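4.2 Sorting thin utensils into a holder

The second group of chores covers small, thin objects that people put away by the handful. Cups and bowls, treated in Section 4.1, give a gripper a rim or a wall to close on. Chopsticks, straws and skewers offer very little. They lie almost flat on the table, they roll when touched, and they cross one another so that lifting one often moves several more. A person clears such a pile without much thought, by sweeping the sticks together, squaring the ends against the tabletop and dropping the bundle into a holder. We wanted to know how much of that routine a two-jaw gripper can reproduce, and which steps still need a human hand.

Earlier work in our group (Bouzid and Ouali, 2021) looked at single pens on a bare desk. That setting left out most of what makes the kitchen version hard. The desk was rigid, the pen was always the same pen, and nothing lay on top of it. In the present study we kept the jaws and changed nearly everything else. The work was done in lived-in rooms, on whatever table was available, and we did not remove the belongings nearby. Some tables had a soft cover, and we left that in place as well.

The task has two goals. The first is to get the chopsticks off the table and upright in a divided holder. The second is to do so without tipping the holder or pushing sticks off the edge of the table. We did not ask for matched pairs. Pairing came up in early discussions, but it is a question of recognizing which sticks belong together, and we chose to keep it apart from the question of handling. Wrapped and unwrapped sticks were allowed in the same pile, and both kinds go into the same holder.
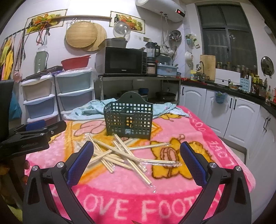

Figure 3. Chopsticks in a crisscrossed pile between the gripper jaws, some still in clear wrappers, with the divided utensil holder behind them.

The layout in Figure 3 contains most of the difficulties we discuss below. The sticks point in different directions, so no single approach angle suits the whole pile. The fleece blanket under them matters too. On a hard surface a jaw tip can be pressed down until it meets the table and then slid under or around a stick. A soft cover gives way, and the stick sinks with it. The tip may also catch the cloth and drag it, which shifts everything resting on it, the holder included.

Wrappers add a separate problem. A bare wooden chopstick is stiff and its edges are easy to find. A wrapped one has loose film around it, and a grasp that looks sound may be holding mostly plastic. The stick can then swing or slide inside the wrapper while it is being carried. Clear film is also hard for vision systems, which tend to report the stick and miss the ends of the package. For planning purposes we treat the wrapper as part of the object and aim for the middle third of its length, where the film is least likely to slip.

Placement is the step we consider furthest from being solved. The stick comes off the table lying flat and has to finish standing up, so the wrist must turn through a large angle while the jaws keep a firm hold on something only a few millimeters wide. If the grasp is near the middle, the free lower end has to be guided into an opening the operator or camera may not see well. As the holder fills, the sticks already inside lean across the openings and narrow them further.

Based on this, we place the chore between two levels on the scale defined in Section 2. Picking single sticks from the top of the pile is within reach of current machines if speed is not important. Gathering a bundle, squaring it and setting it down in one motion is not. Household users interviewed by Bouzid said they would accept a slow machine – provided it did not leave the last few sticks for them to finish. That condition is stricter than it sounds, as the last sticks are often the ones lying flattest on the cloth.

Section 4.3 takes up the related case of folding small towels, where the soft material is the object itself.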